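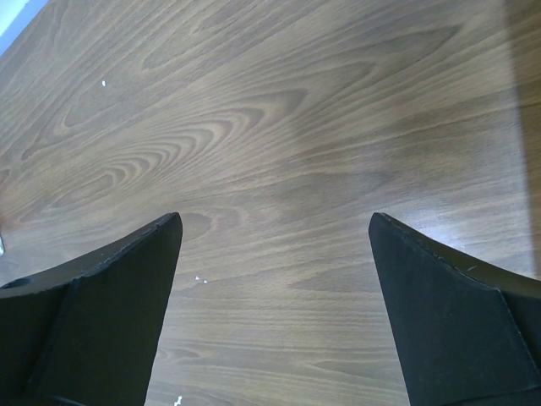 最后修改:2 月,修订人 Branislav Vondráček

为女性技术人员导师计划配置报名与配对流程

适用范围

本文说明如何用 Distix 搭建一个面向女性技术从业者和创业者的导师计划,从报名表字段设计到首次配对结果发出为止。计划运行期间的活动组织、经费申请和对外宣传不在本文范围内。

文中的做法来自 Wavum 导师计划的两期运行。第一期用电子表格手工配对,第二期改用 Distix。如果报名人数很少,手工配对更省事,可以直接跳到“人工复核”一节,其余内容仅作参考。

前提条件

需要一个具有“管理员”角色的 Distix 工作区账号。“编辑”角色可以修改表单,但看不到配对模块。

需要一个可以群发邮件的发件域名,并已完成 SPF 和 DKIM 设置。用个人邮箱发配对通知,大部分会进入垃圾箱,企业邮箱尤其严格。

需要事先写好的数据保留说明,至少写明收集哪些字段、谁可以查看、何时删除。说明应当在报名表发布之前定稿。第一期的说明是报名开始之后才补上的,结果不得不给已提交的人逐一发信重新征求同意。

第一步:确定角色和字段

导师和学员使用两张独立的表单。不要用一张表单加“我是导师/我是学员”的分支题。分支题在 Distix 中会把两类字段存进同一个数据集,空值按零分参与匹配计算,得出的分数没有意义。

学员表单的必填字段:

姓名(希望被称呼的名字即可,不要求与证件一致)
电子邮箱
所在时区
可用语言(多选)
当前阶段(在读、求职、在职、创业、重返职场)
技术方向(多选,最多三项)
希望解决的问题(长文本)
每月可投入的时长(单选)

导师表单的必填字段:

姓名
电子邮箱
所在时区
可用语言(多选)
可指导的技术方向(多选,最多三项)
可指导的阶段(多选)
可接收的学员人数
不适合指导的主题(长文本,可填“无”)

“不适合指导的主题”一栏很有用。很多导师可以谈架构评审,但不愿意谈融资或薪资谈判。第一期没有这一栏,有三对组合在首次会面后申请更换,原因都属于此类。

两张表单中的“技术方向”“时区”“可用语言”和“阶段”必须引用同一个选项列表。在 Distix 左侧菜单中打开“共享列表”,先建立列表,再在字段设置中选择“引用列表”。手工在两张表单里各输入一遍,迟早会出现“后端开发”和“后端”并存的情况,系统会当作两个不同的值处理。

长文本字段建议设置字数上限。我们对“希望解决的问题”设的上限是 900 字。不设上限时,有人会粘贴完整简历,复核人员读不完;上限过低,又只能收到“提升自己”之类无法用于配对的句子。字段说明中应给出具体的引导,例如:“请写一个你目前正在处理的问题,以及你已经尝试过的办法。”

性别字段的处理需要单独说明。如果计划章程规定学员须为女性或非二元性别者,表单中用一道确认题即可(“我已阅读参加条件,并确认符合”),不需要收集性别的具体取值。导师一般不限性别。部分学员希望由女性导师指导,可以在学员表单中设一道可选题,在导师表单中设一道自愿填写的对应题。两题都不填,不影响配对。

第二步:建立技术方向列表

列表太细,交集会很小;列表太粗,匹配就失去意义。Wavum 第二期用的是 13 个方向,覆盖前端、后端、移动开发、数据工程、机器学习、嵌入式、信息安全、运维、测试、产品管理、用户体验研究、技术写作和创业运营。

建议保留“创业运营”作为独立方向。创业者提出的问题多半不是技术问题,而是首批客户、合伙人股权、外包合同这些事项。如果把创业者按其产品所用的技术归类,配到的导师往往答非所问。

不要设“其他”选项。需要补充的内容可以写在长文本字段里,由复核人员人工归类。

列表一经发布就不要重命名条目。Distix 按显示文字而不是内部编号保存旧答案,改名之后,旧答案会变成孤立值。确需修改时,先导出已有答案,在表格中批量替换,再重新导入。

第三步:发布表单

在“发布设置”中完成以下各项:

1. 打开“同一邮箱仅可提交一次”。
2. 打开“允许提交后修改”,截止时间与报名截止时间一致。
3. 关闭“显示已提交人数”。
4. 将时区设为 UTC,并在表单首页写明当地时间的换算方法。
5. 上传数据保留说明,勾选“提交前须确认”。

截止时间不要设在午夜零点。“某日 00:00”会有人理解为当天结束,也会有人理解为当天开始。我们改用 18:00 之后,这类来信就没有了。

截止前应当自己用测试邮箱完整提交一次,检查确认邮件是否收到、修改链接能否打开。测试记录务必在导入前删除,否则会作为真实学员进入配对池。

第四步:导入历史数据(可选)

上一期的导师如果同意继续参加,可以用批量导入,不必请她们重新填写。文件格式为 UTF-8 编码的 CSV,第一行为字段名,字段名须与表单中的“字段代码”一致,不是显示名称。多选字段的各个值之间用竖线分隔,不能用逗号。

单次导入的上限是 2,000 行。多数计划到不了这个规模。超过时按姓名首字母拆分文件即可,拆分顺序不影响结果。

如果通过接口导入,请求过密时服务器会返回状态码 429。处理办法是读取响应头中的重试等待时间,等待之后再发下一个请求,不要立即循环重试。立即重试会延长限制时间。返回这一状态码的请求没有写入任何数据,可以安全地重新发送。

导入常见的失败情形:

文件由表格软件另存时带了 BOM 头,第一个字段名无法识别。重新保存为不带 BOM 的格式。
时区一栏写成“北京时间”“东非时间”等说法。应改为共享列表中的取值。
邮箱前后有空格。系统不会自动去除,会当作两个不同的人。
人数一栏出现全角数字。替换为半角。

第五步:设置配对规则

打开“配对”模块,新建一个方案。规则分两类:硬性条件和加权条件。硬性条件不满足的组合直接排除,加权条件只影响排序。

建议设为硬性条件的项目:

至少有一种共同语言。
时差不超过六小时。
学员的当前阶段包含在导师可指导的阶段之内。
双方不在同一家公司任职。

最后一项需要在两张表单中各加一个“任职单位”字段,可以设为选填。填写了就参与判断,没有填写则交给人工复核。同公司配对的主要问题在于学员不敢谈离职、晋升受阻以及与上级的矛盾。Åberg 分组在第一期有过这样一对,双方关系不错,但谈话内容一直停留在工作任务上。

建议设为加权条件的项目,按权重从高到低:

技术方向重合的数量,权重五。
导师性别偏好(仅在学员填写时生效),权重四。
时差大小,权重二。
每月可投入时长接近程度,权重一。

权重的绝对值不重要,起作用的是相对比例。把所有权重同时加倍,结果不变。不建议把导师性别偏好设为硬性条件,在女性导师人数不足时会造成部分学员没有任何候选人。如果章程承诺必须满足该偏好,应先确认导师名额足够,再打开这一条件。

导师“可接收的学员人数”由系统自动作为上限处理,不需要另外写规则。首次参加的导师,无论其填写的数字是多少,我们都在后台改为二以内,并写信告知。改动前应征得同意。

第六步:试运行

点击“试算”而不是“运行”。试算不写入结果,也不触发邮件。试算报告包含四部分:已配对名单、未配对学员、剩余导师名额、得分分布。

先看未配对学员。逐条打开,查看被哪一项硬性条件排除。系统会列出每位学员的候选人数量以及在哪一步归零。常见原因是时差和语言。使用人数较少的语言应当提前有针对性地招募导师,调权重解决不了这个问题。

再看得分分布。如果大部分组合挤在同一个分数上,说明加权条件区分度不足,系统会按提交时间先后决定,等于先到先得。可以把技术方向拆成“首选方向”和“次选方向”,首选重合时给更高的分数。

最后看剩余名额。名额剩余较多而仍有学员未配对时,适当放宽时差;名额已用尽时,不要放宽导师人数上限,应将其余学员列入候补。

每次只改一项规则,改完重新试算,并在方案备注中写明改了什么。Distix 保留方案的历史版本,但不显示版本之间的差异,没有备注就无法回溯。

第七步:人工复核

自动配对的结果不能直接发出。长文本字段不参与计算,而配对是否合适,大半取决于其中的内容。

复核由两个人分别独立进行。每人拿到同一份名单,对每对组合标记“通过”“存疑”或“更换”。两人均标“通过”的直接保留,其余的开会讨论。Châu Cù 为第二期编写的复核表列出了需要核对的问题:

学员描述的问题,是否落在导师“不适合指导的主题”之内?
学员需要的是具体技术指导,还是职业方向上的建议?导师的背景是否对应?
双方是否存在投资、雇佣或招聘关系?
学员是否在文本中提到不希望接触的公司或个人?
双方经验差距是否过小?

第四个问题必须逐条人工阅读,不要用关键词检索代替。有人写得很委婉,例如“希望导师来自不同的圈子”,检索不到。涉及骚扰或纠纷的内容,只由一名指定的复核人员处理,讨论会上只说“需更换”,不说明原因。

更换时不要把两对组合简单对调。在 Distix 中锁定所有已通过的组合,将其余人员重新试算,然后再复核新产生的组合。锁定操作在名单右侧的菜单中,锁定后的组合不会因规则变更而变动。

第八步:发出通知

先通知导师,再通知学员,中间间隔三天。导师有可能在这段时间内退出或缩减人数,先通知学员会造成撤回。

给导师的邮件包含:学员的称呼、当前阶段、技术方向、问题描述全文、首次会面的建议期限,以及拒绝配对的链接。不包含学员邮箱。拒绝不要求填写理由。

给学员的邮件包含:导师的称呼、技术方向、联系邮箱、首次会面的议程模板。由学员主动联系导师,并在邮件中写清楚这一点。第一期没有写明,不少组合双方都在等对方先来信。

给候补学员的邮件要与配对通知同一天发出。写明在候补名单中保留到何时、是否需要重新报名。不要写“名额竞争激烈”之类的话,也不要附排名。

邮件模板中的变量用双花括号表示。发送前用“预览全部”逐页翻看,重点检查空值。选填字段为空时,变量会原样出现在正文里。可以在变量设置中填写空值时的替代文字。

首次会面议程模板

下面是随学员邮件发出的模板,可以直接使用,也可以删改。

互相介绍:各自目前的工作,以及为什么参加。
问题:学员说明报名表中写的问题是否有变化。
边界:哪些内容可以对外提及,哪些不可以;导师是否愿意做推荐人或内部推荐(可以直接说不愿意)。
安排:会面频率、使用的工具、临时取消时的通知方式。
下次会面前学员要完成的一件事。

边界一项不要省略。学员往往期待导师帮忙内推或引荐投资人,导师则认为这不在约定之内,双方都不开口,到计划后半段才出现失望。在模板中写出来,谈起来就容易得多。

第九步:更换与退出

在配对发出后设一段更换期,长度由计划周期决定,Wavum 用的是四周。更换期内双方均可申请,不需要理由。更换期之后仍可退出,但不保证有新的导师。

更换申请使用单独的表单,不要让申请人直接回复通知邮件。回复会进入多人共用的收件箱,其中可能有不宜公开的内容。表单中只设两道题:是否希望重新配对,是否有需要工作人员跟进的情况。第二题的查看权限只授予指定的复核人员。

收到申请后,先在 Distix 中将该组合状态改为“已解除”,再对候补名单和空出的名额做一次小规模试算。不要删除原组合的记录。删除后系统不再记得两人曾经配对,下一次试算很可能把同样的两个人又放到一起。

数据清理

计划结束后,按数据保留说明中的期限清理。顺序如下:

1. 导出不含姓名和邮箱的汇总数据,供总结报告使用。
2. 给愿意继续参加的导师打上“下期保留”标记。
3. 删除全部学员的长文本答案。
4. 删除未标记人员的个人字段。
5. 清空回收站。回收站中的内容仍可恢复,不清空不算删除。

如果曾把名单导出到本地,也要一并删除,包括复核人员各自电脑上的副本。导出时在文件名中注明导出人,清理时便于核对。

已知问题

在 Tridberg 工作区中,从旧版本迁移过来的共享列表不能用于配对规则,下拉菜单中看不到。需要复制一份新列表,再把字段重新指向新列表。

试算报告中的“平均分”把未配对学员按零分计入,读数偏低。比较两个方案时看得分分布,不看平均分。

夏令时切换前后,系统按提交时的时差计算,不会自动更新。周期跨越切换日的计划,应在切换后重新检查时差接近上限的组合。

表单修改链接在转发后仍然有效,任何拿到链接的人都可以查看和修改答案。确认邮件中应提醒收件人不要转发。

修订记录

2 月:增加“导入历史数据”中关于接口限流的说明;更换期由两周改为四周;“已知问题”补充夏令时一条。(B. V.)

此前:初稿,含复核表和首次会面议程模板。(C. C.)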